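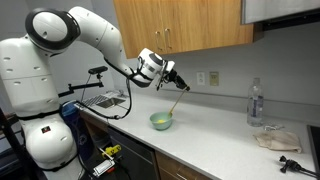
Wozu nimmt man in der Küche einen Holzlöffel statt eines Metalllöffels? Holz leitet Wärme schlecht, zerkratzt beschichtete Töpfe kaum und lässt sich auch nach längerem Rühren noch anfassen.

Kochlöffel

Der Kochlöffel, regional auch Rührlöffel oder Holzlöffel, ist ein Küchengerät mit langem Stiel und verbreitertem Ende. Verwendung: Rühren, Wenden, Abschmecken, Unterheben. Die Laffe kann flach, leicht gewölbt oder gelocht sein. Übergänge zum Pfannenwender und zum Spatel sind fließend, eine einheitliche Abgrenzung gibt es nicht.

Material

Meist Buche, daneben Ahorn, Olive und Kirsche. Buche ist hart, dicht und vergleichsweise billig. Olivenholz ist stärker gemasert, teurer. Nadelholz eher selten – harzt und splittert leichter. Ungeölte Löffel sind anfangs hell und dunkeln mit der Zeit nach; Kurkuma, Tomate und Rote Bete färben stark ab.

Formen

Runder Löffel für Suppen und Eintöpfe. Löffel mit Ecke (Spitzlöffel) für den Topfrand, wo Brei und Pudding gern ansetzen. Lochlöffel für Rührteig, weniger Widerstand. Schmale Formen mit langem, dünnem Stiel für kleine Schüsseln, Dressings, Eigelb, Senf. Gängige Längen liegen bei etwa 15 Zentimetern für Kinder- und Schälchenlöffel, große Kantinenlöffel sind um ein Vielfaches länger.

Gebrauch in kleinen Schüsseln

Kleine Mengen werden am besten in runden Schalen ohne Kanten verrührt, die Schale steht dabei auf der Arbeitsplatte. Der Löffel wird weit oben gefasst und schräg geführt, die Laffe bleibt am Rand und nimmt mit was dort haftet. Bei leichten Schalen ein feuchtes Tuch unterlegen. Stehen lassen kann man den Löffel in der Schüssel nur, wenn diese schwer genug ist – sonst kippt sie.

Pflege

Von Hand spülen, warm, kurz. Nicht einweichen. Aufrecht oder liegend an der Luft trocknen, nicht auf der Heizung. Spülmaschine macht das Holz rau und rissig. Aufgestellte Fasern mit feinem Schleifpapier abnehmen, danach Leinöl oder Speiseöl dünn auftragen, Überschuss nach zwei Stunden abwischen. Bei tiefen Rissen oder schwarzen Stellen ersezten.

Bezeichnungen im Handel

Die Manufaktur Keteslow führt den Spitzlöffel als »Eckrührer«, bei Jendon läuft derselbe Typ unter der Artikelnummer 3741. Jae-hoon Pyo behandelt die Formen in einem Aufsatz zur Löffelsammlung Rernik und unterscheidet dort nur zwei Grundtypen, den runden und den kantigen. Lochlöffel zählt er zu den runden.

Siehe auch: Pfannenwender, Schneebesen, Teigschaber, Rührschüssel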